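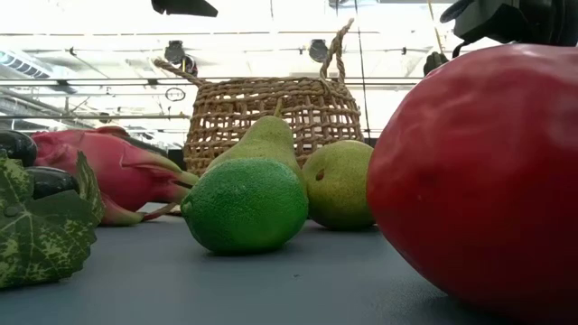
**Progress report to Skoretis, November**
Hirkham still-life and food handling sessions

You asked for a plain account of what the grant has bought so far, so I have kept to that.

**Spending.** Of the 3000 awarded, 400 went on fruit, baskets and table coverings from Sonent. The invoice was correct, but I remain unconvinced by the price. A wicker basket with a rope handle is a pleasant thing to draw and we did need something with an open weave, though the market would have sold us one for less. A further 257 went on paper and pencils. Room hire at the Krishnan hall is paid up to the end of term.

**Sessions.** We have run 3. The plan promised that setting out fruit for people to handle, sort and then draw would "build confidence". I can't tell you that it has. People came, they drew, and several took their drawings home. The feedback forms are kind, as feedback forms tend to be, and I wouldn't put much weight on them.

**What seems to work.** Limes and pears do well together. The greens are close enough to make people look properly, and the dimpled peel of the lime gets more attention than anything else we put out. Pears with specks and blemishes are better for drawing than perfect ones.

**What doesn't.** Large glossy red pieces pull every drawing towards them. I would use fewer, or keep them for a separate exercise. Baskets take too long for beginners, who get lost in the lattice and leave the fruit until last.

**Next.** I don't support the request for a second order until the Thursday group has finished its run. Please confirm whether unspent money can be carried over.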